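Automation in the Workplace Kitchen: What Changes for Staff
Project report, Work and Technology module
Submitted 2 May 2018

1. Introduction

Our group looked at how a robot changes ordinary work. Most of what we read in the first weeks was about car plants and warehouses. We wanted a smaller workplace, one where people do many short tasks that are hard to write down as steps. We chose the staff kitchen at Adeck, an office services company in Lirnilthorpe. The kitchen is run by a catering firm called Faulkner, and the arms are being tried out there by Ullent, which sells automation to small sites.

Our question was simple: if arms take over some of the clearing and setting out, what do the people in the kitchen do instead, and do they think it is better?

2. Method

We spent 18 hours on site over several visits and talked with the 4 kitchen staff on duty. We also read the shift sheets going back to August. We were not allowed to record the interviews, so we took notes and checked them with each person before using them.

Ullent works at a separate test table and not in the serving area. The tasks there are taken from the real kitchen list: moving plates, using the dish rack, hanging mugs, and loading the oven.

3. What the work was like before

The kitchen handles 800 plates on a full day. Clearing and racking were shared by everyone and were nobody's main job. Staff said this was tiring on the wrists and boring, but it was also when they talked to each other and found out what had gone wrong at breakfast. The shift sheets do not list it as a task at all. It is counted under "general duties."

4. What has changed so far

Two duties are new. One person per shift now sets up the test table before a run and puts things back after it. This means knowing where each item should go, and staff told us it was more exact than laying a table for people. The second duty is stopping a run if something looks wrong. The staff were given 2 hours of training for this. Three of them thought it was too short.

Pay has not changed. Faulkner told us the new duties are within the existing job description. The staff did not all agree. One said that watching a machine is a different kind of tired, and that she would like it written down as a skill.

No hours have been cut. When we asked if they expected cuts, the answers were mixed. The older staff were less worried than the younger ones, which was the opposite of what we had guessed.

5. Limits of the project

Our sample is small and the trial is still going on. We also did not see the evening shift. Ullent would not give us a price for the arms, so the section on cost that we planned has been left out. We think the findings on training and job descriptions are the most reliable part, as they came up in every interview and match the paperwork.

6. The work at the test table

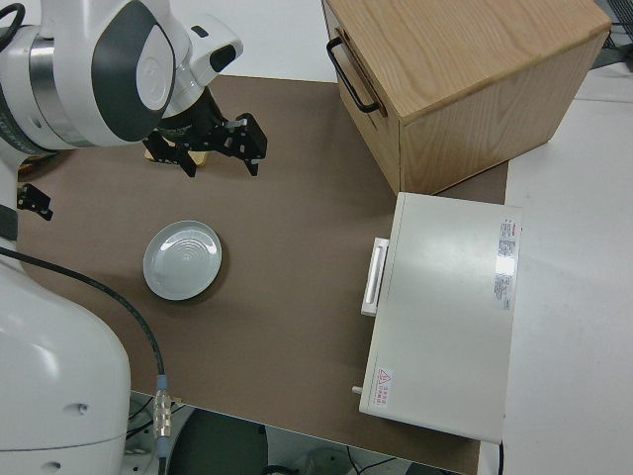
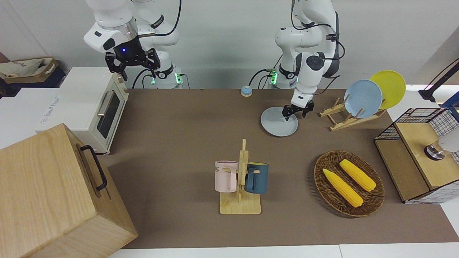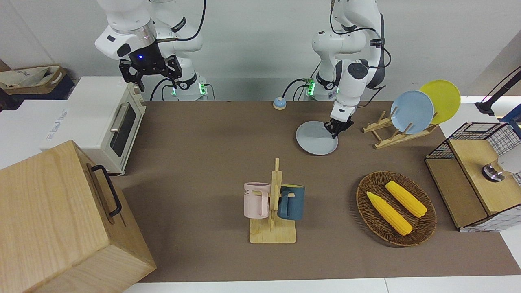 Plates are part of the work at the table.

Who decides which tasks are given to the arms?

At present Ullent proposes them and Faulkner approves the list. The kitchen staff are told afterward. They asked for a say in the next list, and when we finished our visits Faulkner had not replied.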